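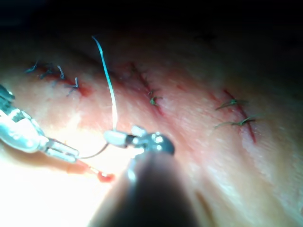
Stitching season is back at Bastos!

The suturing room opens again on 25th September, and we could not be happier to have it running. All summer long people kept asking when they could get back to needles and thread, and the sign-up list for the first round filled faster than any we have had (33 names on it by the time we closed the page). If you missed out, hang on, there are more sessions coming and the details are at the end of this item.

We are starting the fall with the simple interrupted stitch. Yes, again! It's the first one most of us learned and it is so easy to get lazy about. Each stitch is its own small job: in on one side of the cut, out on the other, tie, trim, move along. If one goes wrong you can take it out and leave its neighbors alone, and that makes it a wonderful stitch to practice, because you can keep comparing the one you're on with the one you did a minute ago.

The part we'll be fussiest about is how the needle goes in. Hold it a bit past the middle of the curve, toward the thread end, and bring the point to the surface as close to a right angle as you can. Then let the curve do the work. Pushing a curved needle in a straight line drags at the edges and bends the needle, and we have a whole jar of bent ones from last term to prove it. 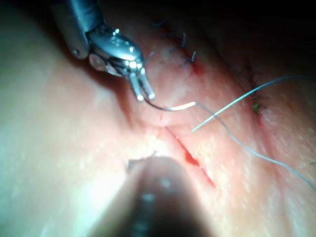
Spend some time on that first bite. It sets up everything after it, and a rushed entry almost always comes out on the far side somewhere you didn't want. Same distance from the edge going in and coming out, same depth on both sides. One of our regulars whispers "same, same" to herself all the way along a cut, and half the room has picked it up.

Then there's the thread. A long strand is lovely when you're partway through a row and have plenty left, and a nuisance when you come to tie. It loops, it crosses itself, it finds the one knot you've already finished and wraps around the tails. Before you throw a knot, look where the loose length is lying and pull through what you need. We'll do a full half hour on this, with no cutting and no new stitches, only thread handling. It sounds dull and it's one of the best half hours of the term. 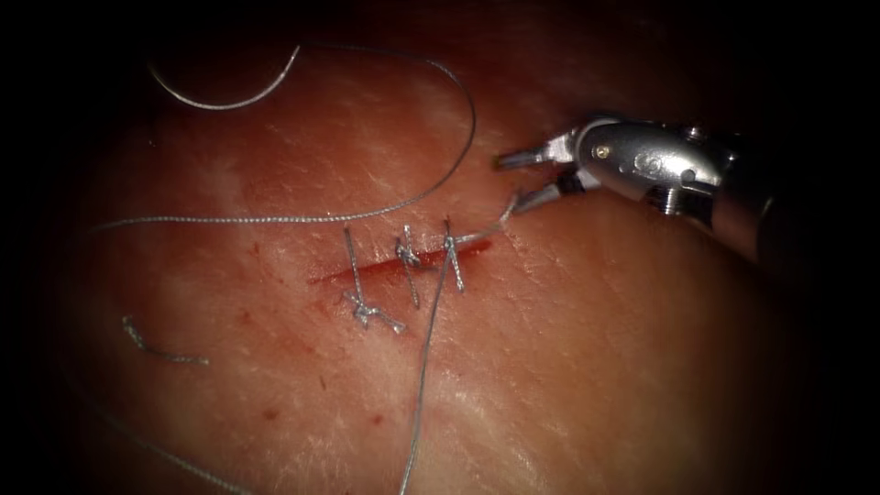
Three interrupted stitches across a short cut, with the curved needle resting at upper left.

Knots next! We'd like them to sit to one side of the cut, all on the same side if you can manage it, and snug enough to bring the edges together without bunching them up. Over-tightening is still the most common thing we see, even from people who have been coming for years. When the edges meet, stop. Leave tails long enough to find again and short enough to stay out of the next stitch. 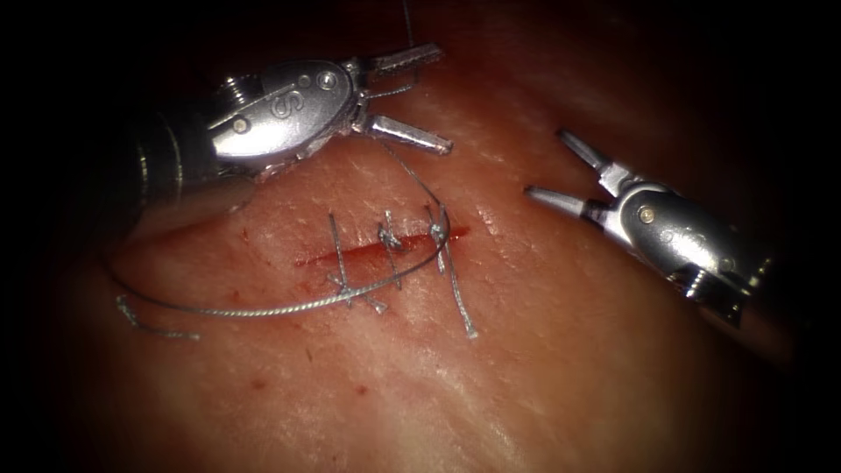
Spacing is the other thing to watch. Try deciding where every stitch will go before you place the first, so you don't get to the far end of the cut with a gap too big for none and too small for one. Some people start in the middle and halve the distance each time, others work straight along from one end. Try both, you'll quickly find out which suits you.

Now for supplies. The new practice pads have arrived from Zikania, 489 of them, and they take up the entire back shelf. Thread is from Ravham as before, and we have 200 fresh curved needles waiting in the drawer marked Trolodo (the label is left over from the old supplier, please ignore it). Used needles go in the sharps bin by the door, every time, including the bent ones you want to show somebody first.

There will be 4 sessions in this round, and a second round opens for sign-up as soon as the first one is under way. Beginners are very welcome, and so is anyone whose knots got rusty over the summer. Put your name on the sheet outside the suturing room or reply to this newsletter and we'll add you to the list.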